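NOTICE TO OCCUPANTS ON THE RETURN OF ARTICLES

Issued by the Office of Deposits, Skalthorpe, 2022-11-19

1. Occupants of the fifth floor are reminded that all articles received from the Drulley house are to be returned to it before the winter closing. The Office regrets the length of the present notice.

2. The Drulley house was emptied in April. Its contents were entered in the register as 600 articles, among them 40 spoons, a barometer, and the sound of a door on the upper landing. The last of these was entered in error and has since been heard on the fifth floor, usually in the early evening. Occupants should not answer it.

3. Articles sent on to the Dirnavia branch were accepted there without remark. Articles sent to Thepsuriya were returned unopened, with a charge of 2,000, which the Office has paid. The covering letter stated that the parcels had been talking.

4. Small items are to be placed in the basket provided. They should be laid in singly and left overnight. The Office will collect them before the doors are opened. No receipt will be given, and an occupant who finds a receipt in his or her pocket is asked to destroy it.

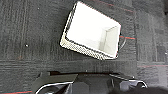 5. Collection was attempted on the first morning in the usual manner. The clerk reported that the spoons, which had been signed for the evening before, were no longer in the basket, and that its white floor was quite bare. She listened for a time at the small square openings along the side. She then followed one of the red lines in the carpet as far as the wall, where, according to her statement, it continued.

6. The clerk has been granted leave. Her statement may be read at the front desk by any occupant who applies in writing.

7. The Office has considered whether the Drulley house is now taking back its own property, and by what route. It finds no rule against this. The register has been amended accordingly, and the spoons are marked as delivered.

8. The door on the upper landing remains outstanding. Should it be found open, occupants are to close it from this side.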